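Maple board with glued planks: how do I clean it, and is it OK for kids' blocks?

Skukance Home Help > Wood and Furniture > Care and Cleaning

Asked June 4, 2020
Viewed 100 times
Tags: maple, wood care, toys, small parts

I have a light wooden board that used to be a pastry board. I think it is maple, but I got it secondhand at a sale in Plevdale and there was no label on it. It is made of planks glued edge to edge, with a thicker lip along one long side that hangs a little lower than the rest.

We stopped baking on it last December and now it is the play surface for a set of shape blocks: cubes, cylinders, stars, triangles and hexagons in red, green, blue and yellow. The blocks have a slightly rough top, and I like that they don't roll off the wood the way they did on our glass table.

Three things I need help with.

First, the surface feels dry and a little fuzzy in places, mostly near the knots. Do I sand it or just oil it? If I sand it, what grit?

Second, I can feel the seams between the planks when I run a fingernail over them. There is one toward the back and one a bit below the middle. I don't see daylight through either of them. Is that a problem, or is that how these boards are?

Third, the blocks. They get sticky and I have been wiping them with the same cloth I use on the board. Is there something I should not be using on one or the other? 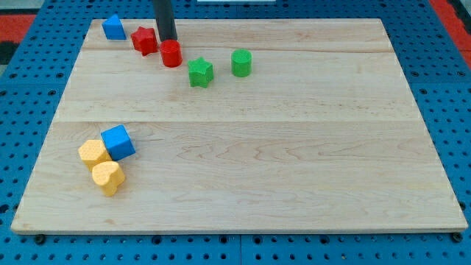 2 Answers

Answer 1 (accepted, 26 votes)

Your board looks like maple or something close to it. I can't be certain from a photo, but the pale color and the faint wavy grain fit. The treatment is the same for most hard, light woods.

Dryness and fuzz: The fuzz is raised grain. It happens when bare wood gets wet and dries again. Do this:

1. Take everything off and wipe the board with a damp cloth, both sides. Let it dry overnight standing on its edge.

2. Sand lightly by hand with fine paper, going with the grain. Don't lean on the knots. They are harder than the wood next to them and you can end up with a bump.

3. Wipe off the dust with a dry cloth. A vacuum with a soft brush is good for getting it out of the seams.

4. Rub in food grade mineral oil, a thin coat, both faces and all the edges. If you oil only the top the board can cup.

5. Wait a few hours and wipe off whatever is still sitting on the surface. Repeat the next day if it still looks thirsty. After that, once every couple of months is plenty for a board that isn't used for food.

Don't use olive oil or any other cooking oil. It goes rancid and the board will smell.

Seams: Feeling a seam with a fingernail is normal. The planks swell and shrink at slightly different rates and you get a tiny step. Oil helps with that. What you want to look for is a gap you can slide a piece of paper into. If you find one, clean it out, work in some wood glue, clamp it and leave it for a day. Do this before oiling, as glue won't hold on oiled wood.

The lip: Those are made to hook over the edge of a counter so the board doesn't slide away from you when you roll dough. If your table is deeper than the board, the lip lifts the front edge a little and the board may rock. A strip of non-slip shelf liner under the back edge fixes that. I use the Finel kind because our hardware store carries it. Any brand will do.

Blocks: You didn't say what they are made of, so check that first. If they are plastic, warm water and a drop of dish soap, then rinse. The rough tops hold dirt, so use a soft toothbrush on those. If they are painted wood, a barely damp cloth only, and dry them right away. Keep a separate cloth for the oil. You don't want it on the blocks or they will pick up every crumb in the house.

Comment from asker: Thank you. They are plastic. The paper test came out fine on both seams. I will skip the glue and order the oil.

Comment: Fold the oily cloth out flat to dry outside before throwing it away. Mineral oil is not as bad as linseed for heating up by itself but it is a good habit.

Answer 2 (5 votes)

I would just put a hard wax on it and forget about it. We did that with a Lubis wax on a coffee table the kids use and have not touched it again. It is a bit slick at first.

Also, vinegar and water takes the sticky stuff off plastic blocks. Don't soak the board in it though.

Comment: Wax over mineral oil doesn't always take well. Pick one or the other, or use a board cream that has both in it.

Related questions

How do I get marker off unfinished wood?
Is a warped pastry board worth saving?
Best storage for small blocks with no lid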